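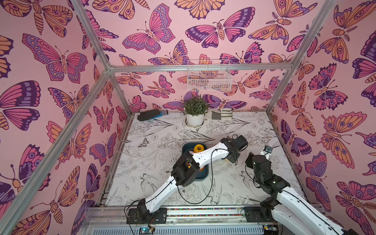 Teaching by demonstration

Teaching by demonstration (also called programming by demonstration, or learning from demonstration if you're reading the papers) is the business of getting a robot to do a job by doing the job through it, where the older way is to write out every movement in code. I've kept this entry going for a few years now and I still get letters about what counts, so let me set out how I use the words.

Two ways in

The first is hand guiding. You take hold of the arm, the motors go slack or nearly so, and you walk the gripper through the task while the joints record where they've been. It's lovely for simple paths and rotten for anything with two arms, as you soon run out of hands!

The second is remote control, or teleoperation. You move a controller, or a smaller copy of the arm, and the working arm follows. The copy is usually called the leader and the working arm the follower. My first go was on a Vornetti pair with a nasty lag, and I knocked over everything I reached for until I learned to slow right down.

What gets recorded

A single run through the task is an episode. Most set-ups save joint angles, gripper opening and video, all stamped with the same clock. The Willems notes I learned from used 10 readings a second, which is fine for slow work but a bit coarse for catching a slip.

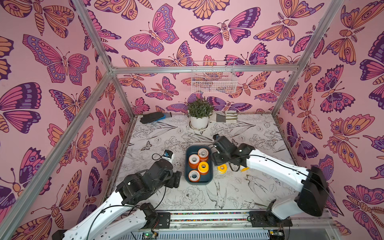
Sorting and packing jobs are where most people start, me included, and they're harder than they look. Round things roll, and they hide one another from the camera. Take tape: four rolls standing in a teal tray with a yellow one still on the table beside it, and the operator has to decide which arm goes for it, where it could go, and how to get in without nudging its neighbours. Those little decisions all end up in the recording, hesitations too.

How many episodes?

It depends on the job, annoyingly. Thongchai Somboon got a decent tray-filling routine at Pidmont out of 318 episodes, having thrown away 23 where the operator had changed their mind halfway. I needed 458 for much the same thing on the Dadotora bench - but I'm a fidgety driver, and it shows in the data.

See also: leader arm, imitation learning, hand guiding, episode.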